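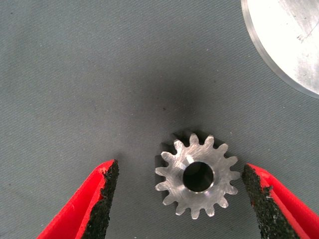
A small spur gear, face up on gray fabric.

The Home Workshop Walk-Through: A Safety Checklist for Garage and Basement Shops
Prukine Workshop Pages
Last looked over 6 Jun 2026

Print this page | E-mail this page

I do this walk-through every year before the weather gets properly hot, usually with a mug of coffee going cold on the bench, and I've been adding to it for so long that it has grown a good deal past the single sheet it started on. Please don't feel you have to do it all in one go! I rarely do. Print it, take a pencil, and write in the margins. The comments under each heading are mine, from a one-car garage in Radeck with a sloping floor, so some will fit your shop and some won't.

Mark each line OK, FIX or N/A.

1. GETTING IN AND OUT

[ ] Main door opens all the way with nothing leaning on it
[ ] Side door unlocks from inside without a key
[ ] Clear path from the bench to the nearest door
[ ] Light switch can be reached before you step over anything
[ ] Steps and thresholds in good shape, edges marked

Comment: My trouble spot is always the side door. Over the winter it collects snow shovels, a bag of salt, the folding chairs from the holidays, and by spring I'm turning sideways to get past. I've finally painted a yellow box on the floor there and told everyone in the house that things left in the box go out to the curb. So far it has cost us one perfectly nice beach umbrella.

2. FLOOR

[ ] Swept, including under the bench
[ ] Oil spots cleaned up
[ ] Mats lie flat, corners not curling
[ ] No cords across the walkway
[ ] Offcuts in the bin

Comment: If a mat corner curls, tape will hold it for a week or so and then you'll have a curled mat with tape on it. I've given up and cut mine down. A utility knife and a straight board will do it in no time, and the leftover piece is lovely to kneel on.

3. ELECTRICAL

[ ] Test button on each GFCI outlet trips it, reset brings it back
[ ] Cover plates on, none cracked
[ ] Cords checked by hand along their full length
[ ] Plugs have all their prongs, none bent
[ ] Breaker panel clear in front and labeled
[ ] Space heater unplugged and put away for the season

Comment: Run the cord through your fingers with the plug pulled out of the wall. I found a nick last year that I'd walked past all winter. My little heater is a 1000 watt model and it gets its own wall outlet, never a power strip, and I'd gently ask you to do the same. If an outlet feels warm when nothing much is plugged into it, turn off that breaker and call an electrician.

4. BENCH AND HAND TOOLS

[ ] Bench doesn't rock
[ ] Vise bolts snug, jaws close evenly
[ ] Hammer heads tight on their handles
[ ] Chisels sharp, with guards on or in the rack
[ ] Files have handles
[ ] Mushroomed punches ground back or thrown out

Comment: I own 2 vises and the older one, an old Kelemen I bought at an estate sale, works its bolts loose every single year. I've tried lock washers. I've tried double nuts. Now I simply tighten it whenever I change the furnace filter, and we get along fine.

5. POWER TOOLS (everything unplugged for this part, please)

[ ] Guards in place and moving freely
[ ] Blades and bits free of cracks
[ ] Grinder tool rest close to the wheel and tight
[ ] Chuck key out of the chuck
[ ] Belts not frayed, gears and pulleys covered
[ ] Set screws tight on shafts
[ ] Switches click cleanly both ways

Comment: Covers come off for cleaning and somehow spend the next year on a shelf. Put them back the same day, even if you mean to take them off again tomorrow. While mine are off I go over the moving parts with a dry brush and a flashlight, looking for chips or bits of packed sawdust. Lay out small parts on a cloth in the order they came off - I can't tell you how much crawling around that has saved me.

6. FIRE

[ ] Extinguisher gauge in the green, pin in place
[ ] Extinguisher near the exit and not behind anything
[ ] Smoke alarm tested
[ ] Oily rags laid flat outdoors to dry, or in a metal can with a lid
[ ] Finishes and thinners closed and away from the water heater

Comment: The rags are the one I nag people over. A wad of rags with boiled linseed oil on it can heat up by itself and catch fire. Never leave them balled up on the bench, even while you go in for lunch.

7. EYES, EARS, FIRST AID

[ ] Safety glasses clean enough that you'll wear them
[ ] Earmuffs not cracked
[ ] Dust masks replaced
[ ] First aid kit restocked, tweezers where they belong
[ ] Phone within reach when working alone

Comment: Buy the comfortable glasses. I had a drawer full of scratched cheap ones and wore none of them. Now there's a good pair on a hook by the drill press and another by the door for visitors, and the grandkids know they don't come in without them.

Anything marked FIX goes on a card taped inside my shop door. I try to have the card cleared by July, and most years I get there, apart from the gutter over the side door.

READER COMMENTS (3)

shavings_everywhere: Thank you for this. I printed it for my dad, who says he doesn't need it and then spent the whole afternoon on section 3. He found a split cord on the shop vac.

Prolleck basement shop: Could you add a line for dehumidifiers? Mine sits right beside the table saw and the bucket needs emptying all summer. I tripped over the drain hose once, which was plenty.

Reply from the author: Good thought, and I'm sorry about the tumble! I'll put hoses in with the cords in section 2 next time I update the page.

tinker_and_tea: We keep our rag can on the back step, well away from the siding. The lid blows around in the wind if you don't push it down hard.

Contact us | Copyright 2026 Prukine Workshop Pages | Back to top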